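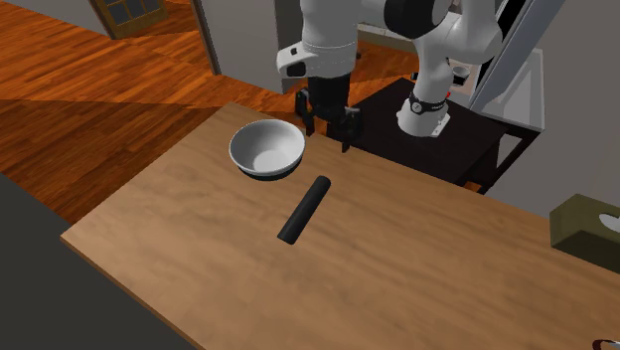
*Hao's bowl-and-cylinder task, with the gripper open.*

Prestemex has sent us a trial licence for Hao, its pack of simulated rooms for people who would like to annoy a robot arm without paying for the repairs. You get 591 ready-made tabletop tasks and can store up to 2,000 runs before it starts hinting about the larger plan. Inès Cordier had it going on the Skurngate office machine before lunch, then spent the afternoon finding out where the manual had hidden the camera settings.
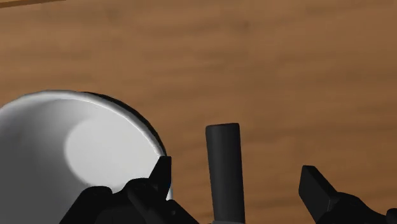 Those settings are worth the hunt. Each task can be watched from several viewpoints, and switching between them is quick, though the menu names all of them "View" and leaves you to work out the rest. Pliltov's rival pack at least numbers them.

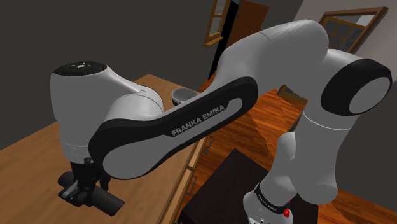

The price is harder to love. A single seat costs £2,000 a year, and the trial stops after 4 weeks -- just about when you've learned the menus. For that you do get some care over the dull bits: the lettering on the arm reads clearly as FRANKA EMIKA, and the drawers under the worktop have proper handles. Inès would swap both for an undo button. We've asked, and been told it is "on the list", along with our request for a shorter list.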